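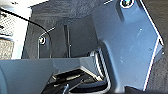

Freeing up disk space on the office laptops: speaker notes

Lunchtime session, ground floor room. Speaker: Young-sook Wi, IT support, Grangate. Allow 40 minutes with questions.

Opening

Say hello, say who I am. Ask people to have their own laptop open if they brought it. They can follow along, but nothing gets deleted until we reach the second half.

Start with the ticket. A laptop in accounts stopped saving spreadsheets one afternoon. The message said the disk was full. The user had deleted everything on the desktop and it was still full. When I looked, there were 379 megabytes free on the whole drive. Windows needs a good deal more than that just to install its monthly updates, and that machine had missed several of them.

Point to make: the desktop is rarely where the space goes.

Where the space goes

Open Settings, then System, then Storage. Wait for the bars to fill in. On older machines this takes a minute, so talk over it.

Go through the main ones:

Temporary files. Left behind by updates and installers. Usually safe to clear, with one exception, coming up.

Apps. Sort by size. Show the old copy of Birine that is still on most of the sales laptops. It was replaced by Padereo last year and the uninstall was never pushed out. If you see both, Birine can go. Check with your manager if you still open old quotes in it.

Downloads. Mine had 70 copies of the same timesheet form when I checked. Own up to this, it gets a laugh.

Mail. The offline copy of your mailbox can be large. Leave this one alone and raise a ticket. There is a slider in the account settings that controls how many months are kept on the machine and we will change it with you.

The exception: Downloads and Temporary files

Slow down here.

On the Temporary files page there is a list with tick boxes. One of the boxes is Downloads. It isn't ticked by default on our build, but people tick everything and press Remove. Files removed this way do not go to the Recycle Bin. We had two people lose work like this before the summer and we could only get part of it back.

Say it twice: look for the Downloads box and leave it empty. 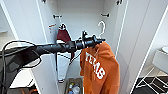

Live demo: Storage Sense

Use the test laptop, not my own. Log in as the standard user so that it looks the same as theirs.

1. Settings, System, Storage.
2. Switch Storage Sense on.
3. Click through to its options page.
4. Set it to run every month.
5. Recycle Bin: 30 days.
6. Downloads folder: Never.
7. Go down to the cloud files section. Leave it as it is and explain what it does: files you have not opened for a while are kept online only and come down again when you click them. You need a connection for that, so anyone who works on trains should mark their folders as always kept on the device.
8. Press the button to run it now.

If the network is slow, skip step 7 and come back to it.

While it runs, mention the old Disk Cleanup tool. It still works, and some people prefer it. Type its name in the Start menu. The same warning about Downloads applies on some versions.

Things not to do

Do not install free cleaner programs. The two I have taken off our machines this year both changed the browser home page, and one had switched off a service that the printers need.

Do not delete folders inside Windows or Program Files by hand. The uninstaller then fails and we end up rebuilding the machine.

Do not move your user folder to a USB stick.

Likely questions

How much should be free? Aim for 20 gigabytes. Below ten, raise a ticket.

Can I have a bigger drive? Sometimes. The older So laptops can take one, the thin ones can't.

Does a full disk make it slow? Yes, when it is nearly full. If you have plenty free and it is still slow, that is a different fault.

What about lots of small files? A folder with 1,000 tiny text files can take up less room than one video. Sort by size before you start.

Close

Put the helpdesk address up. The handout is on the shared drive under Guides, Storage. Next session is October, on passwords. Collect the adaptor for the projector on the way out.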